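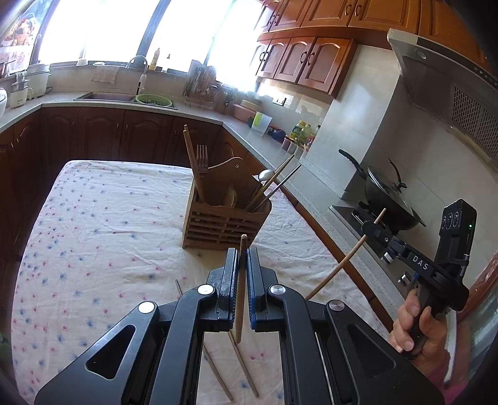 Elsie Blackburn
Research engineer, Milden

4.2 Thin utensils

The Wainwright kit is sold as a pair of hand-held grippers with a charging dock and a license for the Pratent recording software. We bought one kit at list price and used it in home kitchens for all the tests in this section. Figure 3 shows the chopstick task, with two grippers in use and a slatted wooden holder on the table as the target.

Chopsticks were the hardest items in our set. The operator had to pick one up from a tablecloth, turn it upright between the pads, and lower it into the holder beside the other utensils. Each of the two operators made 48 attempts after 10 minutes of practice. An attempt counted as failed if the stick fell, if it turned more than a quarter turn in the grip, or if the holder tipped over.

Most failures came at pickup. Where the cloth was wrinkled, the fingertips caught a fold along with the stick, and the operator had to let go and start over. Once a stick was held near its middle it seldom slipped. Spatulas and ladles gave us little trouble, though the ladle tended to swing when it was gripped by the end of the handle.

The Erker kit, tested earlier under the same rules, has narrower fingertips and did better at pickup, but its trigger was tiring and both operators asked for breaks. With the Wainwright kit they worked for 70 minutes at a stretch. Pad wear after 300 grasps is covered in Section 4.3.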